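**Workshop notes, September**

The hand-held gripper is finished, or as finished as anything on our shelf ever is. Members who came to the evening session at Pikow have seen it in parts on the long bench. For the others, here is a short report, and at the end a request.

The idea came from Afshin Shojaei, who wanted to teach a small arm to tidy up at home but did not want to drive the arm by hand for hours. With a gripper which you hold yourself, you do the task in a normal way and the camera on the tool records it. We called ours Kemiven. The jaws are black linkage bars, and we cut 4 versions before the two sides closed evenly. The first ones met at the tips and left a gap behind, so anything thin slipped out.

The pads took longer than the bars. A smooth pad does not hold a plastic wrapper, and a very soft one folds over when you press. Now we use a ribbed pad in blue. My two are not the same shade, as they come from different batches, and I have not found that it matters.

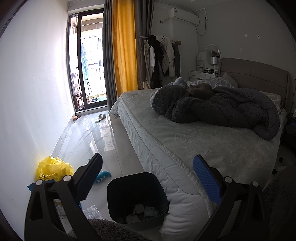

**Wagner Dantas**
*Member, automation corner*

I took the tool home to my bedroom and started with the waste bin at the foot of the bed. It is a good first task: the opening is wide, the inside is dark, and the crumpled pieces at the bottom never have the same shape. The glossy tiles are more difficult. They throw back the daylight from the balcony door, and I now close the curtains halfway before I begin. The cat prefers the blanket and takes no part.

In one evening I recorded 35 tries and kept 25. Most of the others I threw away because I turned my wrist too quickly and the picture was not sharp. The pivot pins should be checked after each session — mine became a little loose, and then the jaws close crooked.

The drawings are in the Parnico folder on the workshop computer. We need 2 more people to take a gripper home for a week. Please write your name on the sheet by the door, and bring your own memory card.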